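Gukdale stick fighting

Gukdale stick fighting, known locally as barnel, is a weapon-based martial art from the hill town of Gukdale. It is practiced with a single hardwood stick 33 inches long and is loved for its quick footwork, its rolling drum music and its wonderfully noisy public matches.

Origins

The art grew out of the games of cattle drovers, who met each February at the Cabello fair and settled bragging rights with their walking sticks. The first written rules appeared in 1,908 words on a single printed sheet, and a surprising number of them are still in force. Blows to the head, for instance, have always been scored but never thrown at full strength – a point of real pride among older fighters.

Technique

Beginners learn nine strikes and four guards before they ever face a partner. The signature move is the drukine, a low turning step that carries the fighter outside the opponent's stick and ends in a tap to the forearm. It looks simple and takes years to do well! Advanced students also study the short grip, in which the stick is held a third of the way up and used at very close range.

Training and grades

There are six grades, each marked by a colored cord tied to the butt of the stick. To reach the fourth, a student must perform all 69 set forms from memory, a test that can fill a whole afternoon and usually draws a cheering crowd.

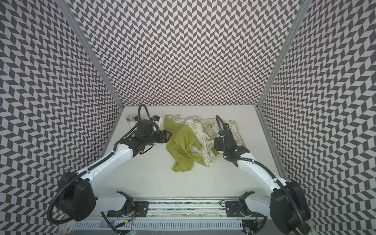 Competition

Matches are fought in a chalk circle over three rounds of two minutes. The Barnel Open, the biggest event of the year, begins on 6th October and welcomes 600 entrants in junior, adult and veteran classes. Drummers play throughout, speeding up as the final round runs down, and the winner keeps the loser's cord until the next meeting.

See also
Stick fighting
Folk wrestling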